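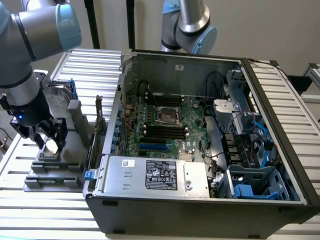 **L'atelier Ostel cherche des participants pour son étude sur la réparation informatique à la maison**

Nous sommes une petite équipe qui étudie comment les habitants gardent, réparent ou abandonnent leurs ordinateurs. Depuis le mois de février, nous avons reçu 557 réponses à notre premier questionnaire. Maintenant nous voulons rencontrer les gens et parler avec eux plus longuement.

## Qui peut participer ?

- Vous avez plus de 18 ans et vous habitez à Griltberg ou dans une commune voisine.
- Vous possédez un ordinateur fixe, en marche ou en panne.
- Vous parlez français assez bien pour un entretien — un accent ou des fautes ne posent aucun problème, moi-même j'en fais beaucoup.

Aucune connaissance technique n'est demandée. Les personnes qui n'ont jamais ouvert leur machine nous intéressent également.

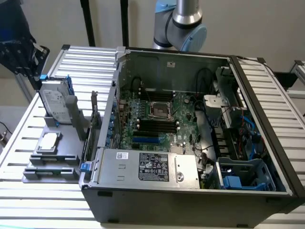

*Une unité centrale ouverte, sans processeur.*

## Déroulement

Chaque participant vient pour deux entretiens d'une heure et remplit un carnet pendant trois semaines. Dans ce carnet, il note les pannes, les achats et les conseils demandés à la famille. Nous cherchons 200 personnes. Les noms seront retirés des carnets avant l'analyse.

Une indemnité de 300 couronnes est versée après le second entretien. Les frais de bus sont remboursés sur présentation du ticket.

## Inscription

Écrivez avant le 11 mars 2021 à Tomomi Yoshida, atelier Ostel, rue Kamata, Griltberg. Indiquez votre âge, votre commune et l'année approximative de votre ordinateur. Pour les questions sur l'indemnité, adressez-vous à Mulugeta Chala, à la même adresse.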